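We use cookies to remember your settings and to count visits. Accept all | Manage preferences

Tips > Around the House > Hobbies and Collections > Looking after old horror films at home

Looking after old horror films at home

By Melina Sarantis

Most people who collect monster movies end up with a mix of tapes, discs and paper. They all need slightly different treatment, but the basics are the same: keep them cool, keep them dry, and keep them out of the sun.

Tapes

Store VHS tapes upright, like books, with the full side of the reel at the bottom. A tape left flat for years can sag against the edge of its shell. Rewind before you put it away – all the way, in one go, without stopping halfway.

Keep tapes off the floor and away from outside walls. Speakers have magnets in them, so leave a shelf's width between the two.

Before you play a tape that has been sitting in a garage, open the flap and look at the edge of the reel through the window. White or gray dust on the tape is usually mold. Put it in a zip bag and do not play it, or you will carry the mold into the machine and onto every tape you play afterward. If the film matters to you, pay a transfer shop to clean it.

A musty cardboard sleeve can be aired out in a closed box with an open dish of baking soda. Leave it for 3 days and keep the powder off the cardboard. Take the tape out first.

Discs

Hold a disc by the edge and the center hole. Wipe from the middle straight out to the rim with a clean, soft cloth. Never wipe in circles. For fingerprints, a little water and one drop of dish soap is enough. Rinse and dry with a second cloth.

Toothpaste on scratches is a bad idea. Lefteris Vrettos tried it on his copy of a swamp creature double bill and the player stopped reading the second feature altogether.

Cracked cases are cheap to replace. Swap the paper insert over while it is still in good shape. Box sets with foam hubs should be checked once a year, as old foam goes sticky and leaves marks on the discs. I do mine in May when I wash the windows.

Posters and lobby cards

Do not use household tape on a torn poster. It yellows and the stain stays. Use archival mending tape on the back only, in short pieces.

To relax a rolled poster, lay it face down on clean white paper on a hard, flat table. Put another sheet on top and weigh down the corners with books. Give it 2 days. An iron will ruin the ink on most of the older ones, even on low.

For framing, ask for an acid-free mat and UV glass. The mat also keeps the paper from touching the glass, where it can stick.

Shelves and labels

Alphabetical order works until you have five films called Dracula. I file by year after that and write the year in pencil on a small card in front of each group. Iason Vrettos sorts his by monster, and he does find things faster than I do.

Keep a written list somewhere other than the shelf. Title, year, format and condition will do.

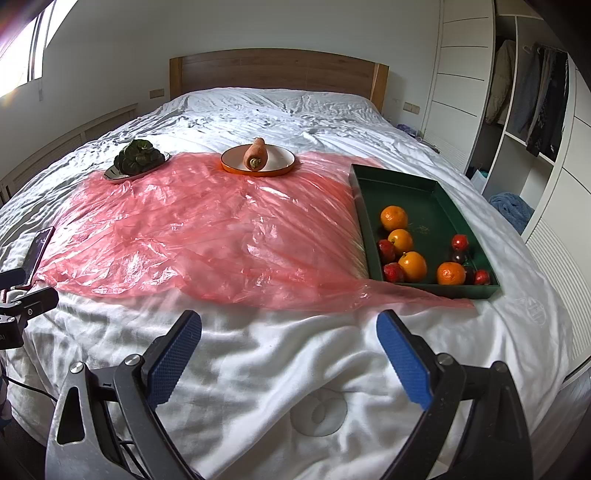 Update the list whenever you lend something out, and put the borrower's name next to the title. Cross it off when the film comes home.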